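Run 397

The Mesley College robotics club entered the folding class at Cluvton with a gripper and 177 lines of control code. The rules allowed five minutes per garment. The garment was a black jumper, chosen by the organisers.

The student on the late shift read the log. Run 396 had ended in a dropped sleeve, the same fault as the one before it. She lowered the closing speed, saved the file and started again. The jaws shut. The force reading rose to its set value and held there. 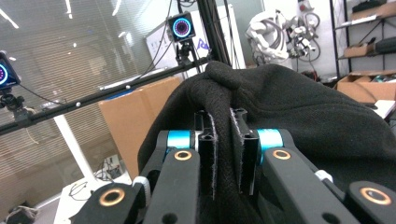 Run 397: jaws closed on the cloth, grey felt on the inner faces.

She did not move the arm. The procedure called for a pause at this point, and she had written the procedure. Outside, the last bus to Misbridge would be leaving the stop. She entered the force value in the table, then the time.

Her partner asked from the doorway whether it was holding.

"At present," she said, and typed the command to lift.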